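About Iltia

Iltia began with one kitchen table, two pairs of hand-held grippers and a good deal of patience. Crescencio Vidal had spent years putting small goods together by hand, and he felt sure that the people who do such work every day were the right ones to teach it to a machine. We still think so, and there are 32 of us now.

Our demonstrators work mostly from their own homes, with a gripper in each hand, going through everyday jobs at an ordinary pace – picking up a plastic casing by its side wall, turning it over, passing it across, setting it down again. Each job is done many times, never quite the same way twice, and we're very fond of those little differences.
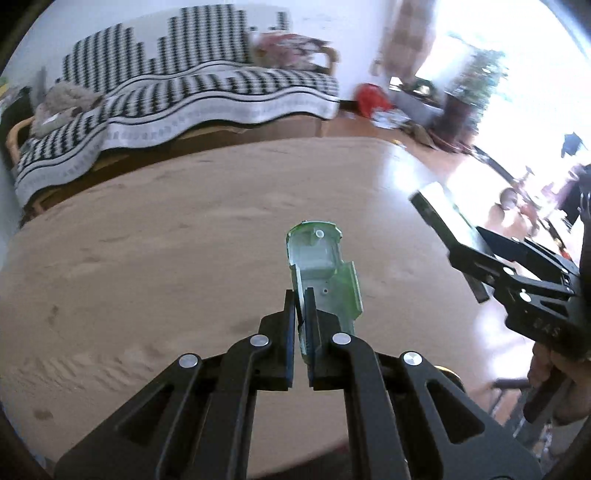
New colleagues get 2 weeks of paid practice before any of their work goes into a set, and they always have somebody on the phone who has done the job themselves. A full set is 1,000 demonstrations, shared among 8 people, and every one is watched through by a person before it leaves us.

Our longest-standing customers are Zorkon and Laizer, and in April we were very glad to welcome Bemeo as well. If you'd like to join us, or simply want a chat about a task you have in mind, do write – we answer every letter, though sometimes it takes us a day or so.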